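천 수납함은 왜 주저앉는가: Ilídio Falcão 인터뷰

Ilídio Falcão는 가정용 직물 수납 용품을 설계한다. Sesville의 작업실에서 Fornent 수납함 시리즈의 치수와 봉제 사양을 맡고 있으며, 그전에는 Flolberg에서 업홀스터리 가구의 원단 시험을 담당했다. 인터뷰는 12월에 두 차례 나누어 진행했고, 주제는 거실에서 쓰는 천 수납함과 그 안에 담기는 담요, 수건류의 관리로 한정했다.

첫 질문은 형태 유지에 관한 것이었다. 천을 씌운 상자는 몇 달만 써도 앞면이 울고 윗단이 벌어진다는 불만이 많다. Falcão는 원단보다 심재를 먼저 보라고 답했다. "표면의 주름은 대개 원단과 심재 사이의 장력 차이에서 생깁니다. 원단은 습도에 따라 늘었다 줄었다 하는데 심재는 거의 움직이지 않습니다. 접착면이 넓을수록 초기 외관은 좋지만, 한 번 들뜨면 복구가 안 됩니다. 저는 모서리만 고정하고 면은 띄우는 쪽을 택합니다. 약간의 주름은 허용 오차로 봅니다."

허용 오차의 기준을 묻자 그는 도면을 꺼냈다. 그가 쓰는 기본형은 한 변이 34센티미터이고, 앞면 중앙의 처짐이 4밀리미터를 넘으면 불합격이다. 시험은 같은 상자를 1000회 들었다 내려놓는 방식으로 한다. "빈 상자로 하면 의미가 없습니다. 담요를 넣고, 위로 넘치게 쌓은 상태에서 해야 합니다. 실제로 그렇게들 쓰니까요."

드는 방법도 수명에 영향을 준다고 한다. 손잡이가 한쪽에만 있는 제품은 하중이 한 변에 몰려 바닥판이 뒤틀린다. 손잡이가 없는 제품이라면 양 옆면을 같은 높이에서 마주 잡는 편이 낫다. "윗단을 잡고 들면 봉제선이 벌어집니다. 옆면 중간 높이를 손바닥으로 누르듯이 잡으면 힘이 심재로 갑니다. 다만 심재가 얇은 제품은 그렇게 잡아도 안쪽으로 휩니다. 살 때 옆면을 눌러 보십시오. 손가락 자국이 바로 돌아오지 않으면 저는 사지 않습니다."

내용물에 대해서는 플리스와 타월을 구분했다. 플리스는 부피에 비해 가벼우므로 상자 위로 조금 솟아도 구조에 무리가 없다. 타월은 같은 부피에서 더 무겁고 수분을 머금는다. 완전히 마르지 않은 타월을 천 수납함에 넣으면 심재가 종이 계열일 경우 바닥부터 무너진다. 그는 타월용으로는 통기 구멍이 있는 구조를 권했으나, 구멍 테두리를 마감하지 않은 저가품은 오히려 그 자리에서 원단이 풀린다고 덧붙였다.

수납함을 어디에 두느냐는 질문에는 오토만이나 벤치 앞이라는 답이 돌아왔다. "앉은 자리에서 담요를 꺼내고 다시 넣을 수 있어야 정리가 유지됩니다. 두 걸음만 떨어져도 담요는 의자 위에 남습니다." 문제는 마찰이다. 거친 직조의 회색 패널이나 펠트 계열 표면은 옆에 놓인 흰 원단에 보풀과 섬유 먼지를 옮긴다. 그는 손가락 두 개 폭의 간격을 두라고 했다.
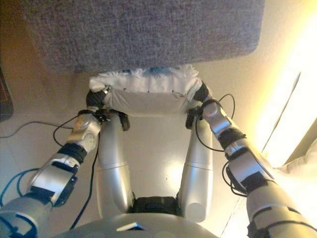 회색 직물면 앞의 흰색 상자형 물건. 윗면에 연한 푸른색이 섞인 복슬복슬한 흰 천이 걸쳐 있다.

색상 선택은 관리 빈도의 문제로 설명했다. 흰색은 오염이 빨리 보이므로 자주 닦게 되고, 그 결과 원단 상태는 오히려 진회색보다 오래 간다는 것이 그의 경험이다. 세척은 중성세제를 묻힌 천으로 눌러 닦고, 문지르지 않는다. 담요는 접는 횟수를 줄여 느슨하게 얹는다. 세게 눌러 접으면 파일이 눕고, 한 번 누운 파일은 세탁 전까지 돌아오지 않는다.

다음 작업을 묻자 Falcão는 Dimaculangan이라는 이름의 교체형 커버를 언급했다. 심재는 그대로 두고 겉감만 벗겨 세탁하는 방식이다. 품번은 3622로 정해졌으나 봉제선 위치를 두고 아직 시제품을 비교하는 중이라고 했다. "겉감이 벗겨지면 세탁은 쉬워지는데 장력 관리가 어려워집니다. 지퍼를 바닥에 두면 바닥이 뜨고, 옆에 두면 잡을 때 손에 걸립니다. 지금은 뒷면 아래쪽으로 시험하고 있습니다."

댓글 4

모서리수집
면을 띄운다는 게 접착을 아예 안 한다는 뜻인가요? 집에 있는 건 앞면만 들떠서 다리미로 눌러 볼까 했는데 그만둬야겠네요.

남향거실
타월 얘기 공감합니다. 욕실 앞에 두고 썼더니 바닥이 먼저 꺼졌습니다. 지금은 담요만 넣습니다.

bora_h
흰색이 더 오래 간다는 건 동의 못 하겠습니다. 고양이 키우는 집은 예외로 해 주세요.

모서리수집
뒷면 아래 지퍼면 벽에 붙여 놓고 쓰기 좋겠네요. 출시되면 후기 기사도 부탁드립니다.

문의: 편집부 | 본문의 무단 전재 및 재배포를 금합니다 | 맨 위로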